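Terholm Open Day Collection: Data Card

Version 6
Maintained by the Terholm Handling Laboratory
Contact: Loubna Filali, data steward

Summary

The Terholm Open Day Collection is a set of short recordings of people handling household textiles with hand-held grippers. The recordings were made during the laboratory's November open day, when the main workroom was open to invited guests from schools, local firms and partner institutions. The collection contains 386 recordings. It is intended for research on the grasping, lifting and placing of soft items, and for teaching.

This card describes how the open day was arranged, what the recordings contain, and the conditions under which they may be used. It should be read before the files are requested.

Background

The laboratory has held an open day each year since its move to the Tratska building. In earlier years guests watched a demonstration given by staff and were then shown the workroom. On this occasion the organisers, Theerawat Srithong and Orathai Chaimongkol, proposed that guests should also be able to take part. A guest who wished to do so was given a short introduction and then carried out one or more handling tasks under supervision. Staff members carried out the same tasks between groups.

Guests were received in groups of no more than nine. Each visit began with a talk by Samran Paisan on the handling of cloth, followed by a demonstration at the bench and a period for questions. The first group was received at 9 a.m. and the last left shortly before 4 p.m.

Tasks

The tasks were chosen from ordinary laundry work. Participants were asked to pick up a folded item, to hold it clear of the surface beneath it, to move it to a marked place, or to put it on a stack. Items were supplied by the laboratory and included towels, cushion covers, socks and small blankets. Participants were free to choose where to grip an item and were not corrected unless they asked for help. Items that were dropped were left where they fell until the recording had ended.

The camera is carried on the gripper itself and has a very wide lens. Much of the room is therefore recorded along with the item, and the view turns with the wrist of the person holding the tool.

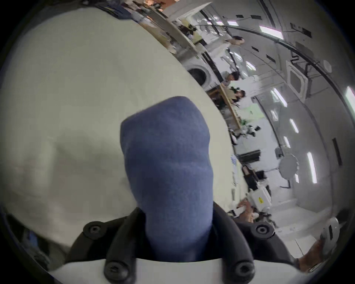
Figure 1. Folded blue item held between the gripper fingers, with the workroom behind.

Contents of the files

Each recording is supplied as one video file and one text file. The text file gives the task, the kind of item, the group number and a note of whether the participant was a guest or a member of staff. No names are stored. A separate table lists recordings in which an item was dropped or gripped a second time, as judged by Uthai Phuthong and checked by a second reader.

The recordings are not divided into training and test parts. Users who need such a division are advised to divide by group, as recordings from the same group often share items and positions.

Consent and privacy

All guests were informed in writing before the visit that recording would take place in the workroom. Guests who did not wish to be recorded were offered a separate tour at the same hours. For participants under the age of sixteen, written agreement was obtained from a parent or guardian. Any person who appears in a recording may ask for it to be withdrawn, and requests are answered by the data steward. Users must not attempt to identify any person shown.

Known limits

The collection was made in a single building on a single day, and the lighting varies little. Most participants had not used a gripper before, and the movements are slower and less even than those in the laboratory's staff recordings. Thin fabrics are poorly represented. Sound was removed from all files before release.

Related material

Tasks carried out by staff outside the open day are held in the Boychuk set, which contains 3000 recordings and is described in its own card. The two collections use the same task names and may be combined. The Donex labelling tool, with which the text files were prepared, is available on request.

Changes in this version

Two spelling errors in the task names were corrected. The table of dropped items was extended to include staff recordings.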